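Gripper Comparison, Second Progress Report
Prepared for Hayley Lockwood, Hartley Fund
Period covered: through the end of June

Where we are

You asked for a short report this time, so the main point goes first. I do not think we are ready to pick a gripper, and I would be wary of anyone on either side of this who says otherwise. We have two candidates, the Unero and the Morow. The Unero is the two-finger unit we started with. The Morow is the padded one that the Ondilico sales office has been so keen for us to adopt. Both have now been through the first half of the test plan. The second half, which covers lids, hinges and anything with a soft lining, is where the proposal said the real savings would come from, and it is only partly done.

What we spent

We have used the 2000 dollars set aside for mounting parts and spare fingers. Almost half of it went on adapter plates. Both suppliers described their product as a direct fit and neither one was. I have asked for a refund on the first set of plates and would not count on getting it. Nothing has been drawn from the travel line.

Picking up plain objects

The two units are close on boxes, jars and blocks. Prasetyo Teoh ran these trials and kept the log, and his reading is that the Morow is a little more forgiving when the arm arrives off center. I have been through the same log and I am less sure. He changed the approach speed partway through, for good reasons, but it means the early runs and the later runs should not be added together. We are repeating the early ones at the new speed. Until that is finished I would treat the claim in our last report, that padding "clearly improves reliability," as withdrawn. I wrote that sentence and I should have waited.

Controllers

The proposal assumed one controller would drive both grippers. It does, after a fashion. The Unero responds at once, while the Morow has a lag between the command and the first movement, and we still can't say whether that comes from the gripper or from our settings. The supplier blames our settings. Their support desk took 6 working days to say so and asked for no data before deciding.

Lids and hinges

This is the part I would ask you to read closely. The demonstration video that helped win this grant showed a case being opened and closed in one smooth pass. It did not show how many takes that needed, or who had set the case down beforehand. In our own trials we place an ordinary eyeglass case on the white table and vary its angle between runs.

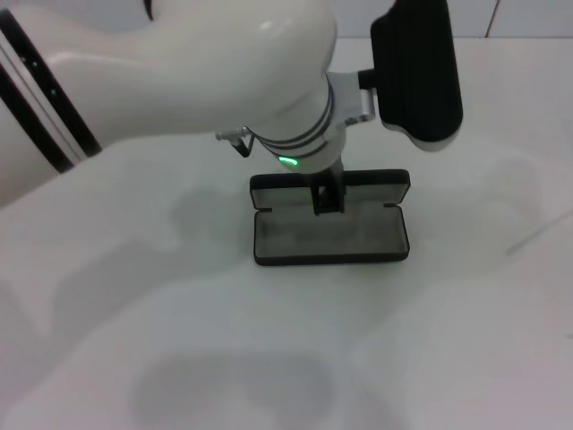
A finger that comes down too far forward pushes on the tray, and one that comes down too far back pushes on the lid, so the margin for error is small. Soft lining makes it worse, as the force reading climbs slowly and the software is late to notice contact. Prasetyo thinks a shorter finger would fix most of this. He may be right - he was right about the cable routing - but a shorter finger is also a new variable, and I want the present set finished first.

What we are asking for

No new money. We would like 3 more weeks on the hinge trials, and your agreement to drop the camera comparison from this phase. It was always the weakest section of the plan and it would take bench time from the one question that matters to you. If the Morow lag is still unexplained by then, I will recommend staying with the Unero and sending the other unit back.

The full log is available if you want it. Please read the column of notes along with the scores.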